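Brown paper as a table cover, yes or no?
Crafts and Tables board, 7 replies

weerakoon_kitchen
Hello all! My mother covered her table in brown paper every August for canning, and I've gone back to it for potlucks (so much easier than washing a cloth). My sister says it looks like a shipping counter. What do you all do?

priminum41
I love it, and I always have! Guests write their names right by their plates, and the kids draw on it until dessert. I buy the heavy roll and iron it on low so the curl comes out.

Adanech W.
I'm with your sister, sorry dear. Paper slides, it tears when somebody leans on it, and one spilled glass is the end of it. Give me oilcloth any day.

rirnau_rose
Oh, I can't agree, Adanech, a bit of tape underneath and mine stays put all evening. I do leave some of the table showing at the edges, and I think brown on white looks lovely.

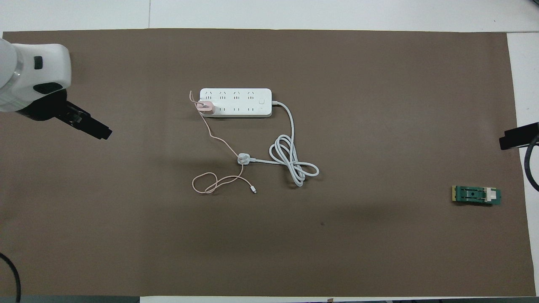
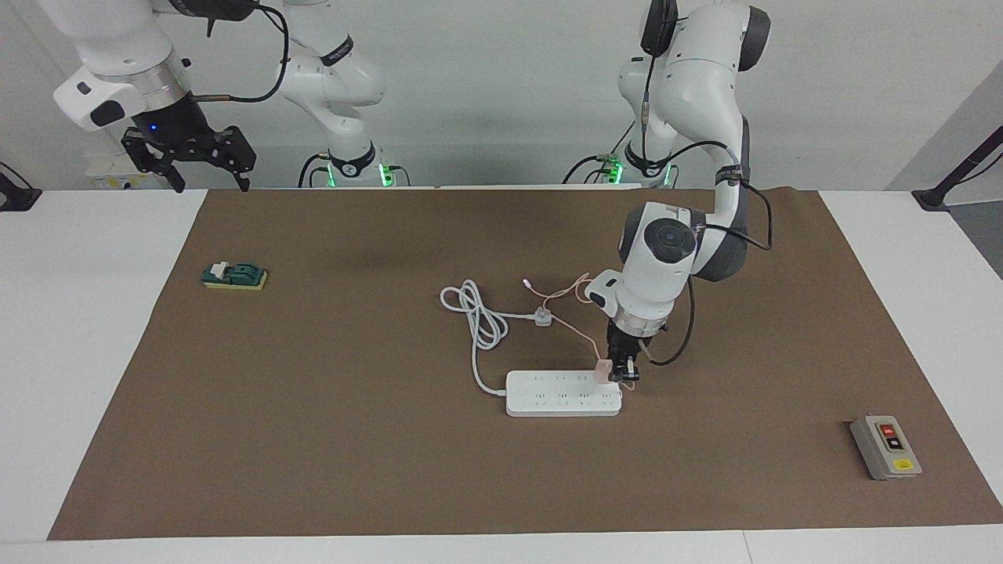
Brown over a white tabletop in both.

Re: Brown paper as a table cover, yes or no?

ditance_dan
White edges are nice, I'll give you that, but I'd want mine to hang down over the sides like a proper cloth. Otherwise it feels like a placemat that got ambitious.

Adanech W.
Well, Rose, I'll try it with the tape for our next coffee hour. I'm keeping the oilcloth in the drawer, though!

weerakoon_kitchen
Thank you all so much. Priminum, what weight is your roll?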